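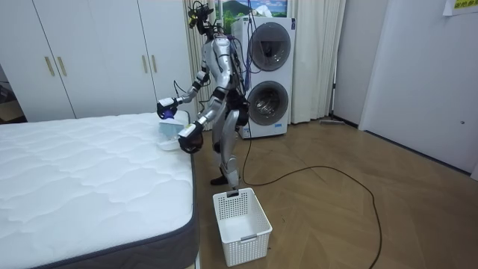 A bare quilted mattress with a laundry basket on the floor beside it.

Household > Bedroom > Care and cleaning > Mattress brushing

Mattress brushing
By Mahnaz Talebi
May 30, 2021
Print this article | E-mail this article

Mattress brushing is the dry cleaning of a bare mattress by hand, usually with a small brush and a dustpan, while the bed linen is off. It is meant to lift crumbs, hair, lint and flaked skin from the cover. Claims that it does much more than this are common in household guides and poorly supported.

Method
Sheets and any protector are stripped and carried off in a basket. The top is then brushed in short strokes toward one edge, with the pan held flat against the fabric. Soft bristles are preferred, as stiff ones can fluff the cover or catch a loose thread.

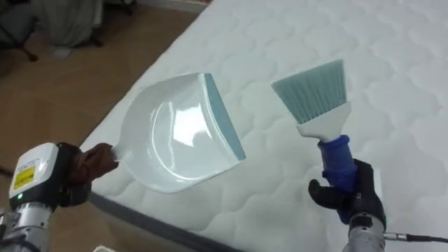
Brush and pan are often sold as a pair. A pan with a rubber lip sits closer to a hard floor than one with a bare plastic edge, but its value on a mattress is doubtful. The surface gives under the pan, and a good part of the dust goes beneath the lip whatever it is made of. Sellers seldom mention this.

Quilted covers
Quilting holds the cover to a layer of padding and leaves a groove along every line of stitching. Grit settles in these grooves. Guides often recommend following the stitching with the brush, which is easy on straight channels and tedious on curved or scalloped patterns.
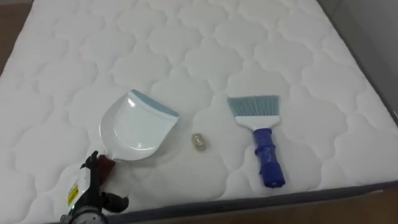

A vacuum cleaner with an upholstery nozzle reaches the grooves better, and it is hard to see why the brush is still given first place in so many manuals. Its defenders point out that it is quiet, cheap and needs no power. The side border, often a darker colour, tends to be forgotten by both camps.

Disputed claims
The Zorham household manual of 2000 held that a weekly brushing "freshens the bed to its core." No test was cited. Firouzeh Khosravi, reviewing the manual in January, noted that a brush touches only the cover and can have no effect on the filling. Its advice on dust mites is equally thin.

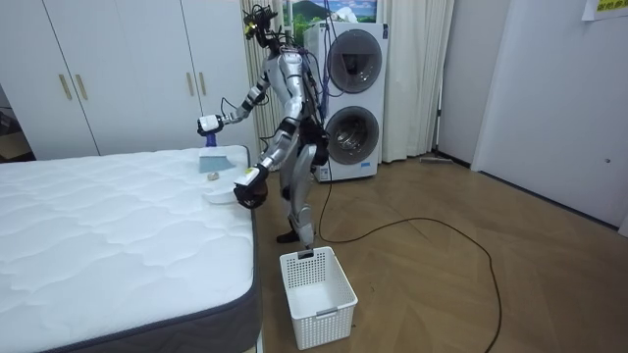

Small cloths are sometimes used after brushing to pick up what is left. A slightly damp one works on lint, though soaking the cover is unwise and drying takes longer than most guides admit.

See also: Bed linen; Dustpan; Upholstery nozzle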